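**Does the Prelano series have to be read in order?**

Posted Aug 23, 2026 in Books & Series

I picked up the third Prelano book at a used book sale without knowing it was part of a series. It starts with a funeral and everyone is fighting over who gets the shipping business. I'm 85 pages in and I still can't tell which cousins are on the same side. The library in Utwood has book 2 but not book 1, and there's a waiting list for the ebook. Should I stop and wait, or is it fine to keep going? I don't mind spoilers much, I just want to follow the plot.

**utwoodreader**

Stop and get book 1. The third one gives away who set the warehouse fire in the second chapter, and that is the main mystery of the first two. The family tree is only printed in book 1 as well. If your branch doesn't have it, ask at the desk for an interlibrary loan. Mine took nine days and there was no charge. You can usually get the ebook faster if you put a hold on the large print edition too, if your library lists it separately.

**pagecorner**

I read them out of order and it was fine. The author repeats things a lot. By the middle of the book you'll know who everybody is.

**virnent_fan**

It depends which edition you have. The Virnent paperback has a recap of the earlier books at the front, four pages or so, and it covers the marriage and the will. The older hardcover doesn't have it. With the recap I'd keep reading. Without it I'd go back to at least book 2, where the two sides of the family split. Skip the short prequel until last, it came out in December and assumes you've read the rest.
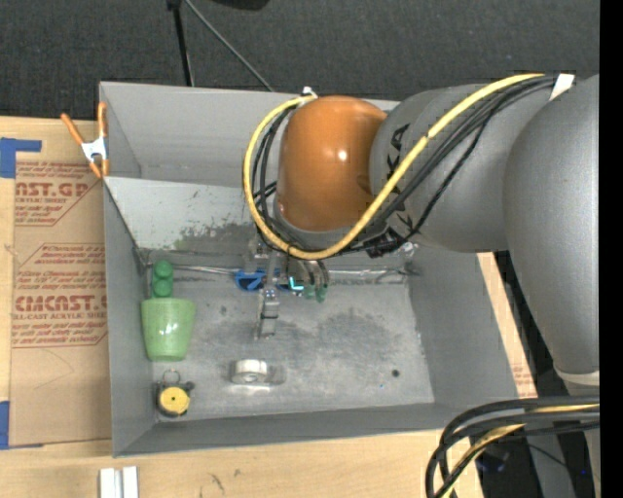

Robot arm with yellow cable, over a gray bin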